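1/8/22

The holidays are over and every magazine in the dentist's waiting room wants me to sort my children's building blocks by color. There is a chart. There are 52 little drawers, one for each week of the year, though the article never got around to saying why a brick should have a week.

I bought the Besten drawers anyway. We own 2,000 blocks, according to the lids of the various Ludeo tubs my relatives have been mailing us from Lalcombe, and I had a free afternoon and a low opinion of myself. By supper I had done the reds. By bedtime somebody had needed a dragon, and the reds were back in general circulation.

My position, which I will defend at any kitchen table in the country, is that sorting blocks is a hobby for adults who have run out of closets. A kid looking for a pink one digs until she finds it, and on the way she meets four other pieces she likes better. Take away the digging and you have a hardware store.

The one rule I'll put up with is a box for whatever you're working on and a clear patch of table next to it. The rest can lie where it fell.

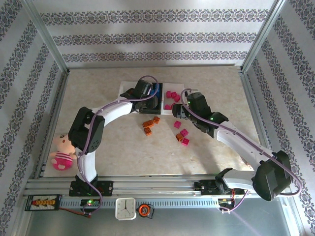

Guillot wrote in after my last column on this to say that I have plainly never stepped on one barefoot at night, and that a drawer costs less than a new heel. Fair enough. I have stepped on plenty, and I would point out that every one of them had been sorted earlier that same day.

The drawers now hold batteries, birthday candles and 418 twist ties. Those I did by color.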